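Goltberg Workshop Forum > Benches, storage and small fittings > Metal bin between wooden tops: edges, noise, cleaning

stirnau_bench
09/04/2022

Good evening to all. I am reading this forum for a long time but I write not often, so please be patient with my English.

My question is about an open metal bin which is placed between wooden tops. We use it for sorting small goods: plastic parts, boxes, sometimes tools with handles. Before, we had a plastic tub standing on top of the table, and everybody had to lift the hands over the rim. So in March I put a grey metal bin lower, with wooden surfaces around it. The bin is from Kodikara, the second size, without lid. It is much better for the shoulders.

But I have now three problems.

The first one is the noise. When something falls on the floor of the bin, the whole bench speaks with it.

The second one is the gap between the rim and the wood. It is 7 mm on one side and almost closed on the other side. Small things go into the gap and stay there. I had to take the bin out twice last week for a single washer.

The third one is the cleaning. Dust goes into the corners and the brush does not reach it well.

Has somebody a similar arrangement? I would be grateful for practical experience. I do not want to buy a complete new bench.

lidless
Member, Clilo region

For the noise: put felt under the bin, where it touches the frame. Do not put anything inside. People always want to line the inside with carpet or foam and then they complain that it is dirty. The sound comes mostly from the contact with the bench and not so much from the sheet itself. I used adhesive felt strips, the cheap brown type, and it was enough for me.

The gap I would simply leave. Every bin has a gap.

marrow_and_oak

I do not agree with leaving the gap. A gap where things disappear is a fault in the bench, and you will be annoyed by it each day. Cut a thin strip of wood, glue it to the edge of the table top, sand it until the bin slides in with a little resistance. It is one evening of work. If the wood moves with the seasons you can take off a little with the plane.

Please tell us also how deep the bin is. The advice is different for a deep one.

lidless

With respect, if he glues a strip and the wood swells, then the bin is stuck and he needs a hammer to take it out for cleaning. I have seen exactly this in a school workshop. They had to cut the strip away with a multitool, and the edge of the top was ruined.

marrow_and_oak

Then the strip was too tight. I wrote "a little resistance".

quiet_drawers

You can both be right. Screw the strip from below and use slotted holes. When it is tight in summer, you loosen two screws and push it back. I did it so on a potting table for my mother and it works since several years.

About the lining I have another opinion than lidless. For plastic parts a lining makes sense, if it is a loose mat that you can take out and wash. There is a thin rubber mat from Clilo which is sold for drawers. You cut it with scissors. The noise is really less, and the parts do not slide to one side.

stirnau_bench

Thank you for the quick answers, I did not expect so many.

The depth is 37 cm at the inside. I know it is deep. I wanted that tall things can stand in it also.

The slotted holes I like very much. I will try this. The felt I have already bought, white and not brown, but I think it does not care about the colour.

tilt_the_table

37 is too deep for sorting, in my opinion. With such a bin you bend the back each time for the last few pieces, and this is where people start to have pain. I would raise the floor. A simple board on four blocks, cut a little smaller than the bin, and you lose a third of the depth but you win comfort. We did it in our packing corner and I would not go back.

If you need tall things one day, you take the board out.

marrow_and_oak

A board on blocks inside a bin is one more place for dust and one more place for washers. He has already the problem with the gap, and now he gets a gap around the board as well.

tilt_the_table

Yes, it is true, but the dust one can vacuum. The back one cannot vacuum.

marrow_and_oak

Better to set the whole bin higher, then, and let the rim stand above the wood. It is free.

lidless

And then he lifts the hands over the rim again, as with the plastic tub. Please read the first post.

quiet_drawers

Could we see how it looks? I find it hard to give advice about edges and gaps only from words. Also I would like to know how the tops are placed around the bin, if there is wood on all sides or only left and right.

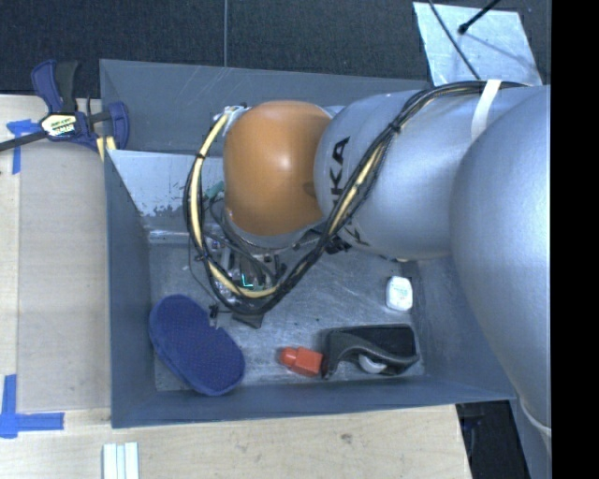 stirnau_bench

I have only one picture in the computer. The grey one is the bin, and the pale wood next to it are the tops. The gap of 7 mm you cannot judge from it, so I measured again with a steel ruler: it is still 7 at the widest place, and it goes down to almost nothing at the other end. So I think the opening is not quite square, and the bin is innocent.

The tops are untreated until now. I was thinking of hard oil, but I am not sure if oil on the wood edge makes marks on the metal or the other way round.

To tilt_the_table: I tried your idea with a piece of old shelf, only for one afternoon. For the small parts it was pleasant. For the boxes it was too shallow, they stood out over the rim. So I think I will keep the shelf piece behind the door and use it only on the days with small parts.

quiet_drawers

Thank you. I like this grey and pale wood together, it is calm for the eyes and one finds things easily in it. If parts are themselves grey it is of course less good.

About the oil: let it dry a full week before the bin goes back. Wipe the edge with a dry cloth, and then one more time the next day. I have never had marks from hard oil on metal, but I had marks from fresh oil on everything else, including a shirt.

lidless

I would use water-based lacquer and not oil. Around a bin the edge gets rubbed all the time, each box scratches along it. Oil you have to renew every few months at such a place.

marrow_and_oak

Oil can be renewed in ten minutes at one spot. Lacquer, when it is once broken at the edge, you must sand the complete top. For an edge which gets scratched, oil is the right choice exactly because it gets scratched.

lidless

We will not agree on this one, I am afraid. My lacquered top is from 2015 and the edge is good.

hinge_side_left
New member

Sorry that I enter in the discussion. I had the same question with the opening that is not square. I made a paper template first — baking paper, taped to the tops and cut with a knife along the edge. Then I laid the template on the rim of the bin and could see at which corner the mistake was. It was one corner only. I corrected it with a rasp and the gap was suddenly even on all sides.

It is maybe worth trying before any strip is glued or screwed.

For the corners inside, I use a paintbrush with the bristles cut short, 45 mm wide. A hand brush is always too thick.

stirnau_bench

The template was a very good idea! I did it yesterday evening. The mistake is at the back, at one corner, and a second small one at the front. I do not have a rasp which is fine enough, so I ordered one, together with the mat from Clilo. The mat comes in a roll of 100 cm, and it will be enough for the bin and also for one drawer.

With the felt under the bin it is already clearly quieter. It is not silent, but one can now talk beside it.

tilt_the_table

Good to read. Please make the mat a little smaller than the floor of the bin, otherwise it makes a wave in the middle and small parts hide under the wave. And cut one finger hole at a corner, so you can pull it out.

marrow_and_oak

If you use the rasp, work from the top face down, so the fibres break on the lower side where it is not visible. And put masking tape over the line. On pale wood each torn fibre is seen.

quiet_drawers

One question from my side: do you empty the bin by hand or do you lift it out complete? I ask because of the felt. If you lift it often, the felt strips roll up at the ends. Round felt pads would be better then.

stirnau_bench

By hand normally. Complete only for the cleaning, every second week. But I will watch the ends of the strips, thank you.

I write again when the edge is finished and the oil is dry.

hinge_side_left

How fine is the rasp you ordered? Mine left quite deep lines and I needed a long time with sandpaper afterwards.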